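Old office tower teardown: keep or scrap?

kmacleish
Posted Sun 21 January

Okay, so I finally got one of the old black desktops out of the closet and opened it up, and now I can't decide what to do with it. The plan was to pull everything useful and recycle the shell. But it's a nice case to work in! Blue plastic latches by the drives, green board, tidy enough inside. I paid 5 bucks for it at the Zasia warehouse sale back in September and it's been sitting ever since.

Main questions: is the board worth keeping, and do I need to unhook every cable before I go near the drive bay?
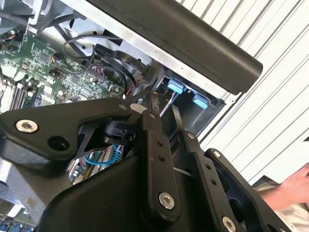
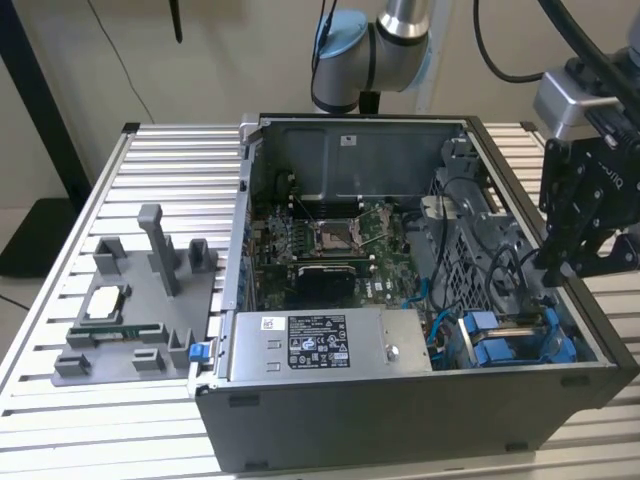 Blue latches and cables by the drives in the first one, the whole case on its side in the second.

aarne_k
Oh, I like those latches. I had a Follus tower with the same kind of thing and you could swap a drive in seconds. Keep the case.

On the cables, yes, unhook them first. That loop running across the board is going to catch on your knuckles every single time.

efewike
Going to disagree with Aarne. Office cases like this can have odd screw spacing and front panel plugs that fit one board and nothing else. I kept 2 of them for years "for a project" and they held up a shelf. Pull the power supply and the memory if there's any, and let the rest go.

Also, your socket is open with the lever up. Put a cover on it or close it before you do anything else, please. One dropped screw and you're looking at bent pins.

kmacleish
Good call on the socket, I'll close it up tonight. What about the power supply, is it worth saving? The Flonow tester I have only tells me pass or fail.

Hang_N
Read the label on it before you decide. Mine said 235 watts, fine for a little file server and not much else. And check the main plug, because some of these office ones aren't standard.

I'm with Efe on the board but with Aarne on the cables. Label them with tape as you go. I skipped that once and it took me 7 tries to get the front power button working again.

efewike
7 tries is impressive, Hằng.

aarne_k
Still say keep the case. You can always throw it out later!

kmacleish
Case stays for now, board goes in the maybe box. I'll start on the drive cage next weekend and post what I find in there.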